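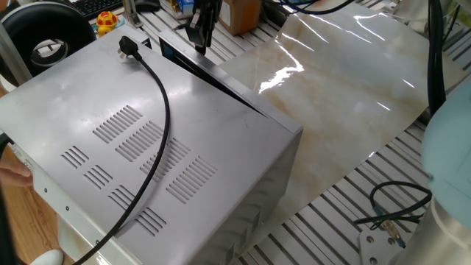 **Speaker notes - "Living with the Previco kit," Mostthorpe session**

17 June 2023. Slot is short, so keep moving. Laptop on the left side of the lectern, water on the right, don't mix them up again.

**Opening**

Hi everybody, thanks for giving up part of a Saturday for this. I run the evaluation bench at Stureck, so my job is to take other people's automation kits out of the box and find out what I'd be mad about if I'd paid for them with my own money. This time it's the Previco starter kit - arm, two-finger gripper, controller, and the software license that comes with it. We've had it since December.

(Wait for the latecomers. There are always some.)

**What you get for the money**

The price we were quoted was $1,522 a month on a lease, with 9 months as the shortest term. Say it slowly, people write it down. That includes phone support and one gripper swap. It does not include the table! We already had a slatted aluminum one, and if you don't, please go price one before you sign anything.

Setup took us two days. The booklet says one. I think one is doable if you've bolted down an arm before and your cable runs are already planned out. Ours weren't, and I lost most of an afternoon to that.

**The appliance job** (opening slide back up)

OK, so why did I go with a big steel box? Because everybody demos these arms on little foam cubes, and I don't know anyone who makes a living moving foam cubes. Ledesma does refurb work on kitchen and counter appliances, and they asked us whether a kit at this price could help at the bench. Vented metal casings, panels with narrow gaps, power cords all over the place. Good test.

Things to point at:

- The fingers are down at the rear edge, by the gap along that long dark panel. Two black fingers, going in from above. That's the kind of reach Ledesma cares about.
- The cord is lying right across the top of the casing, plug and all. I get asked about cords at every one of these talks. My answer is that I want the cord in the test, as cords are never tidy in a real shop.
- Brushed steel is shiny, and so is the marble-pattern sheet next to it. Look at those streaks from the overhead lights. If your parts are shiny, ask for a trial in your own lighting before you commit.
- There's a hand on the side of the casing. I'd plan on having a person at the bench with this kit, and I'd put that person's hours in the budget.

**What I like**

The teaching mode, hands down. You move the arm where you want it, press save, and you're on to the next point. I had a brand-new hire making her own routines before lunch (she was very smug about it, and fair enough!). The gripper is also slimmer than I figured it would be at this price, and it gets into places our old one just couldn't.

**What bugs me**

The software forgets your speed setting every time you restart it. Every time! I reported it, they were nice about it, it's still there.

I'm also not in love with the cables. They hang down near the arm and I keep wanting to tie them back, and then I worry about tying them too tight. A clip set would fix it and there isn't one in the box.

Phone support has been good. I've called 5 times and always got a person.

**Would I lease it?**

For a small shop with mixed work, yes, for the shortest term. For one part all day long, I'd look at something simpler and cheaper. Ledesma is still deciding and I'm not going to speak for them.

**Questions**

If it's quiet, bring up the spare fingers question, that usually gets people going. Price sheets are on the back table by the coffee. Room has to be clear by noon, so take the long conversations out to the hall.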